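6.4 Gripper stops during placing (fault 60)

This section applies to the Dekero two-arm cell with the block tray and the printed marker sheet. Please read it completely before you touch the arm. The general safety rules in section 2 stay valid.

What the fault means

Fault 60 appears when the arm has lowered a block toward the tray and the measured force is higher than the limit. The factory limit is 30 newtons. The arm stops, the gripper keeps its grip, and the line "Place force exceeded" is written in the log. The motors stay under power.

CAUTION – Do not pull the block out of the gripper by hand. The fingers can close further when the resistance is gone.

CAUTION – Do not reach between the two arms while one of them is under power, also when both stand still.

Most times the reason is a wrong block position. The system reads the square markers on the blocks and on the sheet, and from them it calculates the place for each block. If the sheet has moved after calibration, every block will be placed with the same error, and the lower end can come down on a peg or on the tray wall.
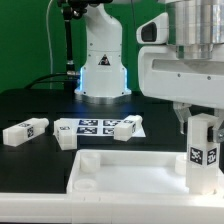 Can I clear the fault and let the arm continue from the same position?
Only a slow upward move is allowed after clearing. The placing move must be started again from the beginning, with a new reading of the markers.

To recover the cell

1. Press the stop button on the Sindau control box. Wait 8 seconds.

2. Look from the side, without reaching in, at what the lower end of the block is touching. Write it in the fault book.

3. Release the stop button and choose Manual, then Slow.

4. Move the arm straight up until the block is higher than the tray walls and the pegs. Do not turn the wrist during this move.

5. Move the arm to the service position. Hold the block from below with the Briggs block holder and choose Open Gripper.

6. Press the stop button again. Now you may reach into the work area.

7. Check the tray and the pegs for damage. A bent or loose peg must be replaced before the next run.

8. Check that the sheet is flat and its corners are at the alignment lines. If the sheet has moved, put it back and fix it with tape. The tape must not cover a marker.

9. Release the stop button and do the calibration from section 4.3.

10. Run one block at slow speed before you go back to Automatic.

Note: A marker that is scratched or dirty can give a reading which looks correct but has a small angle error. Clean it with a dry cloth only.

Note: Do not raise the force limit to make the fault disappear. With a higher limit the gripper fingers can bend, and this damage is not always visible.

If fault 60 comes again after calibration, leave the cell stopped and send the log file to Grastania service. Use form 1966 and add your notes from step 2.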